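Anyone get to the Plarkent open day at Teltutstead?

maddo_c
Posted Sunday, 7:42 pm

Went along with my sister-in-law and her two boys this arvo and I'm still buzzing a bit, so forgive the ramble. I'd only seen their stuff in the newsletter and figured it'd be one arm behind perspex waving at kids. It was way better than that! They had the big door open, three benches going, and you could stand close enough to hear the bearings.

Best bit for me was the hand-held gripper bench. Marianna Żak was running it and she just let people have a go, no sign-up, no lecture first. You hold the thing, squeeze, and the fingers close. I got a turn at the tray and mucked it up the first two times (came in too steep and it skated off across the table). Did anyone else get a go?

gape_road_phil
Posted Sunday, 8:05 pm

Was there from opening till the sausages ran out. Tray bench was good, agreed. I was less sold on the talk. Chih-ming Fung knows his stuff but he had 26 slides and the mic kept dropping out, and half the room was there with kids. Could've done the lot at the bench.

Also $3 for a can of lemonade, come on.

tpana
Posted Sunday, 8:19 pm

I liked the talk! Sat up the front though, so maybe the mic mattered less. The part about how many goes they record before the arm gets to try it alone was what I came for. He said 2,000 for the tray job, and that's with people who've practised. I do packing shifts at Fatanham and I reckon I pick up that many trays in a week without a single thought about where my thumb goes.

Phil, the lemonade was for the Gape scout hall, I'll allow it.

gape_road_phil
Posted Sunday, 8:26 pm

Fair enough on the lemonade.

Not fair enough on the 2,000. If it takes that many goes to learn one tray on one table, what happens when you swap the table? I asked and got "that's the interesting question", and then he moved on to the next slide.

LorraineMcK
Posted Sunday, 8:51 pm

I asked Marianna the same thing at the bench and got a proper answer. They do change things up between goes - angle of the tray, where it sits, the light from the big windows. She said glare on dark plastic is a right pain and they'd sooner have it in the recordings than blinds down all day. So it isn't the same grab over and over, Phil.

I'm with you that the arm itself was slow. My grandson asked if it was asleep.

gape_road_phil
Posted Sunday, 9:03 pm

Ha. Mine asked if it was broken.

I'll give you the glare thing, I didn't know that. Still think they should be upfront on the day that the arm drops one now and then. It dropped one at the two o'clock run and the bloke in the polo shirt started talking very loudly about the car park.

tpana
Posted Sunday, 9:10 pm

I saw that too! But I'd rather watch a real run with a drop in it than a polished video. When I did the school visit to their old place they only had the video, and I came away knowing nothing.

maddo_c
Posted Sunday, 9:34 pm

Missed the drop, we were in the queue for the loo, typical.

Lorraine, thanks for that, I was too busy concentrating to ask anything sensible. What I did get out of Marianna was how to hold onto the rim properly, and I've been trying to explain it to my husband with a dinner plate ever since. You want one finger inside the tray and one outside so the edge is pinched between them. My mistake was going for the outside only and sort of shoving. Once I got the inside pad down behind the lip I could feel it bite, and I lifted it and didn't want to give it back.

And the younger boy, who's seven, got it first go. Naturally. He's told everyone at dinner.

Tilting is the other half of it. You let the near edge stay low and bring the far edge up, and use your other hand on the back of the gripper if it feels heavy out front. I wouldn't have thought a plastic tray could feel heavy, but by the fifth go my wrist knew all about it. They're doing another open day in January and I've put our names down. Phil, come and ask your table question again, I'll hold your lemonade. 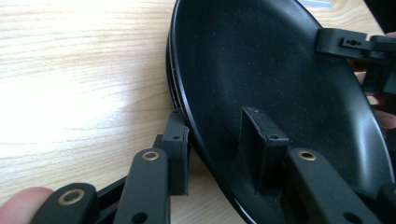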